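Notebook — bimanual handling, clip-lid containers
2021-05-13

Picking up from Csenge's page on the draft handling rules. We finally have a version I'd be happy to hang on the wall, and I want to get the reasoning down while it's fresh, including the bits we argued over. It was a really good argument!

First, the count. Dorottya went through the whole Doltum set last night: 1,718 episodes recorded, 1,054 that pass under the new rules. I expected to be gloomy about that number and I'm not. Nearly everything that dropped out did so for one of two causes, and both are things we can fix at the table. One is fingers closing on a clip instead of the wall. The other is the second hand coming in before the first has settled, so the container gets dragged sideways and the operator saves it with a wrist twist no arm of ours could copy.

So rule one in the draft is now "wall first, clip second." Grip on the body of the container until it's steady, and only then touch a clip. Edit wanted an exception for the short ends, where there isn't much wall to get hold of. Ildikó said if we write the exception people will use it everywhere, and I'm with her. We left it out. Edit's objection is noted here as promised and we'll look at it again when the short-end episodes are scored separately.

Rule two is the waiting hand. While one gripper works, the other stays up and clear with the fingers pointed down at the job. Not parked on the tabletop, not hovering behind the operator's shoulder. I love this one. It costs nothing and the approach paths come out so much cleaner — you can see it in the plots without even squinting.

Rule three, open before you come down. Fingers go to full width above the object, then lower. The old Tikbridge sheet allowed opening on the way down, and I've crossed that out in our copy.

Rule four covers start poses. Upright, on its side, upside down, and turned to any angle. Each operator shuffles the poses from the card deck and doesn't pick favorites. Réka pointed out that see-through plastic looks completely different to the cameras depending on which face is up and where the ceiling light lands, so a set with only one pose would be close to useless. Agreed, and it's in bold on the wall copy.

Rule five is the dull one: wipe the finger tips between blocks. Block length stays at 9 episodes.

Container work, both grippers, same table:
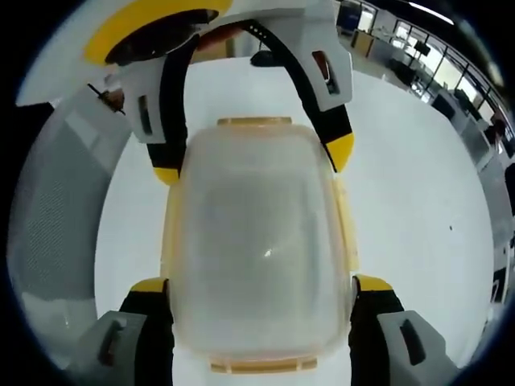
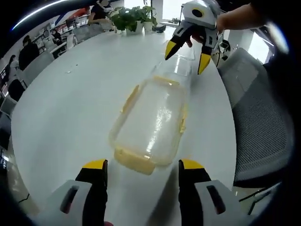

Things still open

Reflections. I don't think this belongs in the handling rules at all. Csenge does. Her case is that a highlight down the middle of clear plastic hides the edges, and an operator who sees one should turn the container and restart. My worry is that we'd be training on a world with no glare in it, and the arms will have to live in one with plenty. Proposal: keep glare episodes, tag them, decide later. She's thinking about it.

Specks and crumbs on the tabletop. Sosham's guide says clear everything. Ours says clear anything big enough to nudge the container, leave the rest. I'd like somebody to try to break this before we commit.

People in the background. Fine by the draft as long as everyone in the room has signed the sheet and stays out of reach of the table while a take is running. Ask Ildikó whether the sheet needs a fresh signature for each session or only once.

Naming. We keep writing "clip," "latch" and "tab" for the same part. Pick one! I vote clip. The labels in the Szabó tool say latch, so I may lose.

To do
Réka: second pass on the rejected episodes, split by cause
Dorottya: reprint the pose cards, the side-lying one is dog-eared and everyone can tell which it is
Edit: short-end test, 2 blocks, scored apart from the rest
Me: clean copy of the rules to the shared folder, then a review in October with whatever we've learned by then

Also the wall copy has "gripper" spelled with one p in rule two. Fix before laminating.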